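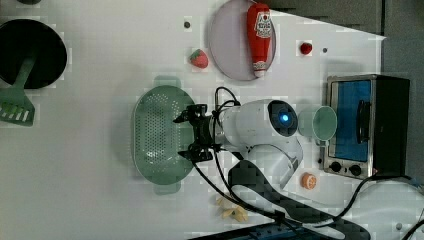 *845 words, plus whatever I say when I get excited*

# Small Pans, Big Dinners: the play kitchen on a tabletop

Notes for the Corkila toy library evening, 14th December

## Opening (leave the slide up)

Hello, everybody, and thank you for coming out on a Friday night to hear a grown adult talk about toy food!

I love this stuff. I have loved it since I started packing the kitchen boxes for Tekleab, and I want to use my time tonight to talk about what goes in one, because a really good play kitchen can be tiny. You don't need the big unit with the oven door and the clicking knobs. You need a table, something to cook in, something to serve on and a few things worth cooking.

(Ask: who had a toy stove growing up? Who used a cardboard box? Wait for the box people, they always have the best stories.)

## The pan

Start with the black frying pan in the corner. If I could only keep one piece, it would be a pan like this one. It's round and it's deep, and the depth matters so much more than people expect. A three-year-old stirs with the whole arm - shoulder and all - and in a shallow pan the food is on the floor by the second stir.

The spatula is the other half of it. I like a slotted one, like the green one here, because it looks like the real thing from the drawer at home. Kids know! They have watched you turn pancakes and they want the tool you had.

(Act out the flip. Don't throw the real pancake this time.)

## The colander

Okay, my favorite. The pale green oval one with the holes and the two little handles.

A colander starts more games than anything else in the box. It's for washing berries, then it's a hat, then it's a boat, then it's back to berries. If the children have water nearby you can forget about the rest of your afternoon. At Menania we put one in the water tray in February and it stayed in there all week, and I was delighted.

Two handles are lovely too, one for each hand, or one each for two children who haven't worked out whose turn it is.

Things to ask a child who is busy with a colander:

- What are you washing?
- Is it clean yet?
- Can I have some when you're done?

Then stop talking and let them run the kitchen. I'm still learning this part.

## The food

Look at how little food there is on this table. There's a strawberry with its leafy top, and over on the other side a small round red thing. I've heard that kind of piece called a tomato and I've heard it called a cherry, and both cooks were very sure of themselves. Please don't correct anybody! A plain red ball can be whatever dinner needs.

One safety note, and I say it every time. Check small round pieces before they go out to the little ones. Our under-threes box has no small food in it at all. If you're in doubt about a piece, take it out.

And then the ketchup. Oh, the ketchup. A bottle is a wonderful thing to pretend with because there is a sound to make. (Make the sound.) It gets squeezed over eggs, over soup, over birthday cake. In this setup the bottle is lying right across the plate, and I have been served exactly that meal many times. A whole bottle of ketchup, on a plate, for me. Delicious.

## The plate

Pale lavender, nice and round. I like a plain plate for the same reason I like a plain tablecloth, the food shows up well on it. A red bottle on a lavender plate is easy to spot from across a room.

Have one plate to begin with. Add a second when a customer turns up.

## Setting it out

People ask me how to arrange it, and I get a bit carried away, so keep this section short.

Spread things apart. Put the pan in one corner, the plate up near the middle, the colander where a hand can reach it. On a white tabletop like this one, every color gets a chance. If you heap it all in a basket the strawberry goes to the bottom and stays there until spring.

Leave some of it half done as well. A spatula resting in the pan says somebody was cooking, come and take over. I do this before every session and I think it's the best trick I have.

## Numbers, for those who like them

- 987 loans from the Corkila shelves so far
- 235 of those were kitchen boxes

The Kanthorpe branch is starting its own kitchen shelf, so if you have spare pans at home in good shape, they would be thrilled to get them. No cracked handles, please.

## Questions, then the box

(Leave plenty of time. Somebody will ask about wood or plastic. My answer: whichever one you can wash and won't mind hearing dropped.)

(Bring out the box and invite people up to the table. Orders are taken at the front. I'm having the strawberry.)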